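Häufige Fragen zur Kleiderannahme und zum Verkauf im Secondhandladen Paltby

Drucken | Per E-Mail senden

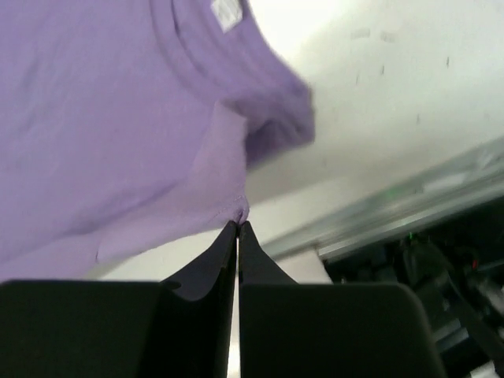
Rubrik: Annahme & Kommission

Stand: 13. Januar 2021

Welche Kleidung nehmen Sie an?

Damen-, Herren- und Kinderkleidung für die laufende und die kommende Saison. T-Shirts, Hemden, Blusen, Pullover, Hosen, Röcke, Kleider und leichte Jacken nehmen wir ganzjährig, Wintermäntel und Skikleidung nur von September bis Januar. Die Sachen müssen gewaschen sein. Bügeln ist nicht nötig, das machen wir vor dem Aufhängen selbst.

Was nehmen Sie nicht an?

Unterwäsche, Socken, Badekleidung, Schlafanzüge für Erwachsene, Bettwäsche und Kissen. Außerdem keine Kleidung mit Firmenaufdruck und keine Vereinstrikots. Schuhe führen wir seit dem Umzug nicht mehr. Gürtel und Schals gehen, Schmuck geht nicht.

Dürfen die Sachen kleine Mängel haben?

Ein fehlender Knopf ist kein Problem, wenn der Ersatzknopf dabei ist. Offene Säume bis zur Länge einer Hand nähen wir nach. Flecken, Löcher, Pilling an den Ärmeln und ausgeleierte Bündchen führen zur Rückgabe. Bei hellen Baumwollsachen schauen wir besonders auf den Kragen und unter die Achseln. Verfärbungen vom Deo gehen in der Wäsche meistens nicht mehr heraus.

Muss das Etikett noch im Kleidungsstück sein?

Nach Möglichkeit ja. Größe und Material müssen wir beim Verkauf angeben können. Ist das Etikett herausgeschnitten oder nicht mehr lesbar, messen wir das Teil aus und schätzen die Größe. Beim Material steht dann »ohne Angabe« auf dem Anhänger, und der Preis liegt meist etwas niedriger.

Wie viele Teile darf ich auf einmal bringen?

Höchstens 31 Teile pro Termin. Ein zweiteiliger Schlafanzug für Kinder oder ein Kostüm zählt als ein Teil. Wer eine Wohnung auflöst oder mehr abzugeben hat, vereinbart bitte mit Eoin Lenihan einen gesonderten Termin in unserem Lager.

Brauche ich einen Termin?

Für die Annahme ja, zum Einkaufen nicht. Termine vergeben wir telefonisch oder an der Kasse. Kommen Sie bitte allein und mit Mund-Nasen-Bedeckung. Solange der Laden für den Publikumsverkehr geschlossen ist, nehmen wir nur am Hintereingang an. Sie stellen die Tasche ab, wir sehen die Sachen später durch und schicken Ihnen die Liste per E-Mail.

Wie werden die Preise festgelegt?

Den Verkaufspreis bestimmen wir. Maßgeblich sind Zustand, Marke, Alter und die Frage, wie viel wir vom gleichen Artikel schon hängen haben. Einfache T-Shirts liegen bei 3 Euro, gute Mäntel bei bis zu 49 Euro. Wenn Sie für ein bestimmtes Teil einen Mindestpreis wünschen, schreiben Sie ihn bitte auf einen Zettel und befestigen ihn mit einer Sicherheitsnadel am Stück. Halten wir den Preis für zu hoch, geben wir das Teil zurück.

Wie viel bekomme ich vom Verkauf?

Sie erhalten die Hälfte des Verkaufspreises. Wer sich den Betrag als Gutschein geben lässt, bekommt sechzig Prozent. Eine Bearbeitungsgebühr gibt es nicht mehr.

Wie lange hängt meine Ware im Laden?

Zehn Wochen. In den letzten beiden Wochen dürfen wir den Preis um ein Drittel senken. Möchten Sie das nicht, kreuzen Sie bei der Annahme das entsprechende Feld auf dem Kommissionsschein an.

Was geschieht mit nicht verkauften Sachen?

Sie können sie nach Ablauf der Frist innerhalb von 19 Tagen abholen. Bringen Sie dazu den Kommissionsschein mit. Danach gehen die Teile als Spende an die Kleiderkammer. Wir rufen vorher nicht an und verschicken auch keine Erinnerung. Das Ablaufdatum steht unten rechts auf dem Schein.

Wann wird ausgezahlt?

Auszahlungen gibt es an jedem Öffnungstag an der Kasse, aber nicht in der letzten Stunde vor Ladenschluss. Beträge unter fünf Euro zahlen wir erst mit der nächsten Abrechnung aus. Guthaben verfällt nach einem Jahr. Guthaben, das während der Schließung abgelaufen wäre, bleibt bis Ende Mai gültig.

Haften Sie bei Diebstahl oder Beschädigung?

Bei Feuer und Wasserschäden sind wir versichert. Bei Diebstahl ersetzen wir den Anteil, der Ihnen beim Verkauf zugestanden hätte. Für Spuren vom Anprobieren, zum Beispiel Make-up am Ausschnitt, haften wir nicht. Wir versuchen aber, sie auszuwaschen.

Kann ich gekaufte Kleidung umtauschen?

Bei Kommissionsware ist ein Umtausch ausgeschlossen. Die Umkleiden sind groß genug, probieren Sie die Sachen bitte vorher an. Wenn die Umkleiden gesperrt sind, dürfen Sie innerhalb von drei Öffnungstagen mit Kassenbon und Anhänger zurückgeben.

Wie soll ich die Sachen verpacken?

In einer Tasche oder einem Wäschekorb, lose gefaltet. Müllsäcke nehmen wir nicht an, die Kleidung knittert darin zu stark und wird auch leicht mit Altkleidern verwechselt. Kleiderbügel behalten Sie bitte.

Wer beantwortet weitere Fragen?

Zur Annahme und zu Terminen Eoin Lenihan, zu Abrechnungen Bláthnaid Corrigan. Beide erreichen Sie unter der Telefonnummer auf Ihrem Kommissionsschein. Bei Fragen zu einer Abrechnung halten Sie bitte Ihre Kundennummer bereit.

Seite drucken | Seite per E-Mail weiterempfehlen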